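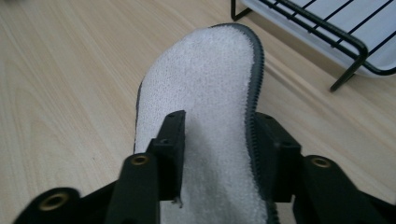

White textured insole with grey zigzag-stitched edging.

About Corkance

Corkance makes replacement insoles and other small stitched goods for shoes, boots and slippers. We work from two rooms above a tile merchant and sell through our own website, through shoe repairers and through a handful of outdoor shops. The business was started by Tiruwork Admasu, who still runs it and still cuts most of the sample pairs herself.

How we started

Tiruwork trained as a pattern cutter and spent 16 years in footwear, first in slippers and later in work boots. In both trades the insole was the last part anyone wanted to spend money on. It was glued in, it wore flat before the rest of the shoe, and customers who wrote in asking for a new pair were told there weren't any. She began making them at home in the evenings for a local cobbler, who sold them from a box on his counter. When the box started emptying faster than she could fill it, she rented the first room and bought two second-hand zigzag machines. We now have five.

What we make

Our range is small and changes slowly.

Pronda is our everyday insole, a soft white fabric pad with a stitched edge, meant for trainers, canvas shoes and slippers. It is thin enough to go on top of an existing insole if that one can't be taken out.

Pokberg is a thicker insole for walking boots and wellingtons. It has a felt underside and comes in full sizes only.

Barroso is our children's insole. It is sold in packs of two pairs, as they tend to go missing.

We also make heel pads and half insoles to order, and we will copy an odd shape if you post us the old one or a clear tracing on paper. Please write left or right on the tracing. A surprising number arrive without it.

How an insole is made

The fabric comes to us on the roll and rests flat for a day before cutting. We cut with steel knives on a hand press, several layers at a time for Pronda and one at a time for Pokberg. The layers are tacked together and then go to the zigzag machines, where the edge is bound all the way round.

The edge takes more time than the rest of the job put together. The toe is a tight curve, and the binding will pucker if the machinist hurries it. At the waist of the insole, where it narrows under the arch, the curve goes the other way and the binding wants to stretch. New machinists practise on scrap for their first fortnight and usually start on heel pads, which have one easy curve.

After stitching, each pair is trimmed and laid sole to sole to see that the two sides match. Pairs that don't match are unpicked if the fabric is sound. If it isn't, they go into the offcuts bin, and a pet bedding maker collects the bin once a month.

We make up to 900 pairs in a busy month. October is always the busiest, and in April we close for a week to service the machines and count the stock.

Who works here

There are seven of us. Four machinists work at the benches, one person cuts, and one looks after orders and the post. Tiruwork does the patterns, the buying and most of the telephone. The stitching room starts at 7.30 in the morning and finishes at 3.30, which suits those with children at school. The telephone is answered until 4.

Sizes and fit

We keep patterns for 21 sizes, from a child's 8 upwards — adult half sizes are made in Pronda only. If you are between sizes, order the larger one and trim from the inside of the stitching template on the packet. Don't cut through the binding on a finished insole, as it will come undone. Send it back unworn instead and we will change it for a smaller one.

Trade orders

Shoe repairers and shops can open an account with a first order of 50 pairs, in any mix of sizes. We supply them loose or in paper sleeves. Counter boxes are free with the first order and charged after that. Sample pairs can be sent out on request — please tell us which range you are interested in and what kind of footwear you mostly see.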